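Chala Season Two: Progress Report to Grondale
Reporting period: through the end of March
Prepared by Rhiannon Pritchard, line producer

Scripts
Six of eight scripts are locked. Episode 7 is with Fiorella Valentini for a second draft after the network asked for the courtroom material to move up to episode 6. Episode 8 exists as a beat outline. We had planned to have both finished by now and are running two weeks behind. The delay does not affect the first shooting block, which covers episodes 1 to 3 only.

Casting
All returning leads are signed. Tainá Nogueira has agreed to 23 shooting days as Inspector Arska, up from last season. The part of the new harbor chief is still open. Two actors have read for it and the director would like to see a third before making an offer. Please keep the character's name out of any press material until the deal is closed, as it gives away the end of episode 1.

Locations and sets
The Clernbridge warehouse lease was signed in February. The police station set from season one came out of storage with water damage to two walls, and these have been rebuilt. The apartment set is painted and partly dressed. The ferry terminal is the one location without a permit. The port office wants us to shoot only between 10 p.m. and 5 a.m., and Cledwyn Rees is asking for an earlier start.

Schedule
Shooting is planned for 30 weeks including the two breaks. The call sheet for the first week went out to 182 cast and crew.

Budget
Spending is within the approved total. Set construction is over its line because of the wall repairs, and we have moved money from travel to cover it. Night rates at the terminal would add almost $2000 per night in crew costs. This is not in the current budget. An insurance claim for the storage damage has been filed and we have no answer yet.

Post-production
Digby Halliday returns as supervising editor. He starts the week after cameras roll and will deliver a first assembly of episode 1 before the first break.

Decisions needed from Grondale
Approval of the night rate at the terminal, or permission to rewrite the scene for another location.
Notes on the episode 6 draft.
Confirmation of the second installment date. 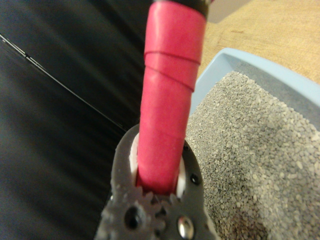

Handle wrapped in pinkish-red tape, with a litter box on the floor to the right.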